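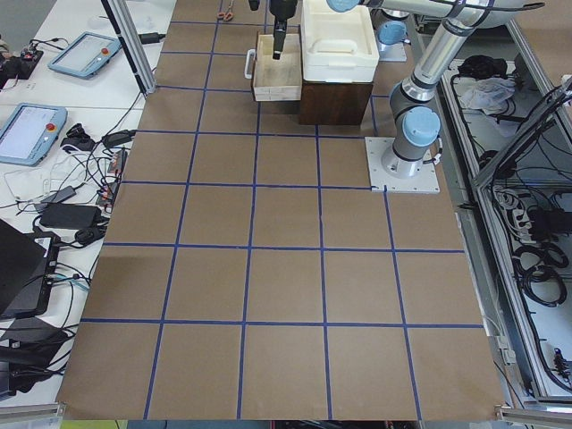
Re: [worktables] Paper and tape grid on a big table

Date: Monday, July 3, 2023
List: Haugland Worktables discussion list
In reply to: message 404

Answers to the questions from last week are mixed in with the quoted text. I cut the parts that were only about shipping.

> I have read the older posts on covering a table with
> kraft paper and marking it off in squares, but most of
> them stop at "put tape on it." I would like to do this
> properly once. First question: what paper, and does it
> need to be glued down?

Plain brown kraft paper, the heavy kind sold for masking floors. I buy the Teretti roll, 42 inches wide and 100 feet long. The width matters more to me than anything else about it. My previous roll was 36 inches and left me with a seam running through the last row of squares, and every small thing I slid across the table caught on that seam. If you can get one sheet to cover the whole area, do that.

I don't glue it. Glue makes the paper ripple, and then it has to be scraped off the table when the paper is worn out. Tape along the outside edges holds it well enough. Cut the sheet the day before and lay it upside down from the way it came off the roll, with boards or books on the corners. By the next morning most of the curl is gone. After that, start taping at the middle of one long side and work out to both ends, then do the opposite side the same way while pulling the paper toward you. Do the short sides last.

You will still get a few creases. Mine has faint ones along the near edge and along the left. They don't get in the way and I leave them alone. The creases to worry about are the sharp folded ones, where something heavy was dragged. Those tear sooner or later.

> Second, the tape. I bought masking tape and it is so
> close to the color of the paper that I can't see the
> lines from the other end of the table. Painter's blue is
> better but it lifts at the ends.

I would go darker. I use a dark blue and the lines are easy to see from any side of the table, including in the evening with only the one lamp on. Black would also work, but black lines look like gaps to me when I am tired and I start reaching over them.

The brand I use is Gimum. The lifting at the ends is usually not the tape's fault. It comes from stretching the tape while laying it. When you pull a long strip tight and press it down, it wants to shrink back, and the ends let go first. Roll it out loosely, set one end, lay the far end down with just enough tension to keep it straight, and press from the middle outward with a folded cloth. Trim the ends with scissors. Don't cut them with a knife on the table, because you will go through the paper. I did that on the first sheet and the slit kept growing.

> Third, how do you get the lines straight? I measured
> every one with a yardstick and my squares are still
> visibly off by the far side.

Measuring every line separately is what does it. Each measurement is a little off and the errors add up as you move across. Try it this way:

Mark all the points along one long side from a single starting corner, without moving the tape measure. Then do the same on the opposite side, from the matching corner.

Check the two diagonals of the whole area before any tape goes down. If they come out different, the far marks need to shift until they match.

Lay all the lines that go away from you first. Start with the two outer ones, then the middle, then fill in.

Lay all the cross lines after that, over the top of the first set, so the crossings all overlap the same way. It is easier to replace a single cross line later if it isn't trapped under another one.

Decide at the start whether your measurement runs to the edge of the tape or to its center, and stay with it. I went to the left edge of the tape every time. Switching halfway is how I ended up with one narrow column on my first try.

Also, don't judge it by eye from one end. The far squares look smaller from where you stand and you will want to correct something that doesn't need it. Walk around and look from the side before you pull anything up.

> Fourth, how many squares? I was going to make them small,
> so I would have a place for every size of everything.

I would make them larger than you think. Mine has six columns. Before that I had a sheet with twice as many lines, and things were always sitting on the tape, half in one square and half in the next. A square should be big enough that you can set down a handful of whatever it is, spread it with your fingers, and still have clear paper all the way around it. If you need finer sorting, put small dishes inside a square. They can be moved when you change your mind, and tape can't.

Leave some squares with no job. When I fill every square I have nowhere to put the item that needs a second look, and it ends up back in the box with the unsorted ones.

> Fifth, do you write on the paper? It seems like the
> obvious thing, but I would rather not have to replace it
> each time I sort something different.

I don't write on it. If I need labels I use paper slips and put them at the outer edge of the column. Pencil works too if you press lightly, but it leaves a groove, and you can't erase on kraft paper without roughing it up. Marker goes through to the table. I found that out in December and the table still shows it.

> Last one. Where do the containers go? I have been keeping
> mine on the floor and bending down all day.

At the far side, on the paper. I have a light wooden tray there, open at the top, with a white curved handle on its side. Next to it, on the right, is a white bin. The bin sits on a dark brown wooden block, which brings it up well above the grid, and I would recommend that to anyone on the list who uses two containers. When they both stand at the same height I reach for the wrong one. With one of them raised I don't have to look down each time.

A few notes on the block, because someone will ask. It should be heavy enough that it stays put when the bin gets bumped. Check that the bin doesn't rock on it. A square of rubber shelf liner between the two stops sliding. Don't stick felt pads under the block, since felt moves very easily on kraft paper.

For the tray, low sides are better than high ones. If you have to lift your hand over a tall side with every piece, your shoulder will tell you by lunch. I had a Hosetti crate before this, a good solid crate, but it was too deep for small things and I could not see what was at the bottom. It now holds spare rolls of tape.

Scissors stay at the far edge too, past the tray. Mine have reddish-orange handles, and I bought them for that. The gray pair I had before spent most of its life under something.

Some upkeep notes that did not fit any of the questions:

Brush the paper off with a soft dry brush. A damp cloth raises the surface and the spot will always look different afterward. If something oily gets on it, blot it and live with the mark, or replace the sheet.

When a line of tape gets scuffed, pull it slowly, folded back flat against itself. Pulled straight up, it takes the top layer of the paper with it. If that happens, put the new strip exactly over the damaged part and you won't see it.

Write your measurements down somewhere before you throw out an old sheet. Better still, cut a strip from the edge of it with the marks on and keep that. I hold the strip against the new paper and copy the marks over, and it saves most of the measuring. There is one for the long side and one for the short side, rolled up inside the paper tube.

Keep the white side table for things with cords. I try not to let any of it move onto the paper, because one cable dragged across will take a whole row of sorted pieces with it.

One question back to the list. Has anyone tried the heavier Teretti paper, the one with a coating on one side? I would like to know if tape holds to the coated side for more than a few weeks. The store near me won't open a roll for a sample, and I don't want to buy 100 feet of it to find out.

-- 
Haugland Worktables list
To change your delivery settings, reply with SETTINGS in the subject line.
Please trim quoted text before posting.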